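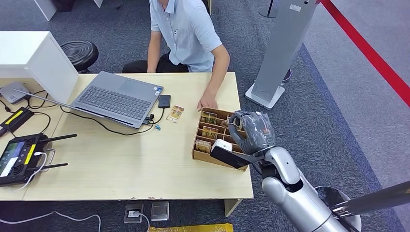
Ticket 203, Bokura two-channel TENS unit, lower back use. Customer Živko Stoyanova reports that channel B stops output during a session and the display shows OPEN. Channel A continues normally. The fault started after a new set of electrode pads was opened. Customer asked in the same message whether pad storage could be the cause. Storage advice sent with first reply: reseal the bag, keep it indoors, and stand the bags upright in a divided cardboard tray so nothing presses on the gel, the way the small printed packets stand in their narrow slots. Bags left loose on a table get things put on top of them.

**Status:** closed
**Opened by:** Živko Stoyanova
**Assigned:** Kristóf Kozma, then Rok Mladenović
**Product:** Bokura, two-channel, belt clip version
**Accessories:** Feneo square pads, original lead wires
**Firmware:** not user readable on this model

### Customer description

> Both channels start. I bring them up slowly to level 11 and it feels even on both sides. Then the right side quits and the unit beeps. If I press plus on B it goes back to zero and says OPEN again. New batteries did nothing. I use it sitting down in the evening, pads on either side of the lower spine as in the booklet.

### Log

**Kozma, first reply**

OPEN means the unit sees no load on that channel. Usual causes are a pad lifting, a lead not fully seated, a broken lead, or a worn socket. Asked customer to turn the unit off, remove all pads, and do the following:

1. Push each plug into the unit until the collar touches the case.
2. Check that no bare metal is showing where the pin enters the pad.
3. Apply the pads again to clean skin with no lotion on it.
4. Run both channels at a low level while sitting still.

Also reminded customer not to move pads or leads while output is on.

**Stoyanova**

Done. Same result. B dropped out after 6 minutes. Pads looked flat and stuck down at the corners.

**Kozma**

Swap test. With the unit off, move the lead from socket A to socket B and the lead from B to A. Leave the pads where they are on the body. Start again and report which channel shows OPEN.

**Stoyanova**

Now it is A that says OPEN and the right side that quits. B is fine.

**Kozma**

Fault follows the lead and pads. Sockets and output stages are cleared. Remaining suspects are the right-side lead and the right-side pads. Asked customer to put the sockets back as they were and exchange only the pads between the two leads, keeping the leads on the same sides.

**Stoyanova**

I did it, but I am less sure of this one. It ran the full program the first time. The second time B went off when I leaned back in the chair.

**Kozma**

Result is mixed. An intermittent lead would behave this way. Passing to Mladenović for bench comparison.

**Mladenović**

Requested the right-side lead by mail. Sent a replacement pair in advance so the customer can keep using the unit. Customer to use the replacement leads with the same Feneo pads and change nothing else.

**Stoyanova**

New leads arrived. Four evenings, no OPEN. I leaned back on purpose and it kept going.

**Mladenović, bench notes on returned lead**

- Outer jacket: no cuts.
- Plug at unit end: pins straight, no corrosion, firm fit in test unit.
- Resistance lying straight: normal on both conductors.
- Resistance with the cable bent at the strain relief, unit end: one conductor goes open. Repeats at the same bend angle every time.
- Pad-end pins: normal.

Conductor is broken inside the strain relief and makes contact when the cable is straight. Leaning back in a chair pushes the belt clip forward and folds the cable at that point. Original leads on this unit were shipped in April, lot 33. Checked two unused leads from the same lot on the same fixture, both normal through the full bend. No lot action requested.

**Gilchrist, quality**

Agree with the above, single lead failure. Please confirm the customer was not using the Kendelley belt adapter. It puts a tighter bend on the cable than our clip does.

**Mladenović**

Confirmed with customer. Own clip, no adapter. The unit was worn with the sockets facing down and the customer was sitting on part of the cable. Advised wearing it with the sockets up and leaving a loose loop before the cable goes under clothing.

### Cause

Broken conductor at the unit-end strain relief, right-side lead. Pads not at fault. The timing with the new pads was a coincidence, though pulling on the cable to remove the old set may have finished off a weak conductor. Can't be shown either way from the returned part.

### Resolution

Lead pair replaced under warranty. Ticket closed August 14, 2022 with customer agreement.

### Notes for support

- Do the socket swap before asking for new batteries. Low battery gives its own symbol and does not produce OPEN.
- When a swap test gives a mixed result, ask what the customer was doing at the moment of dropout. Posture was the useful detail here and came up late.
- Remove pads by the edge. Do not pull on the pigtail or the lead.
- Pavlović pads use the same pin size and can be used for comparison if a customer already has them. Do not ask anyone to buy them for a test.
- Questions on pain that changes, numbness, or whether to use the unit with an implant go to the customer's doctor. Do not answer these in a ticket.

**Stojanovska, documentation**

Booklet drawing for belt wear shows the sockets facing down. Change request entered to turn the drawing around and add the cable loop. Reprint has no date yet. Until then, paste the two sentences from Mladenović's last reply into any ticket where OPEN appears during seated use.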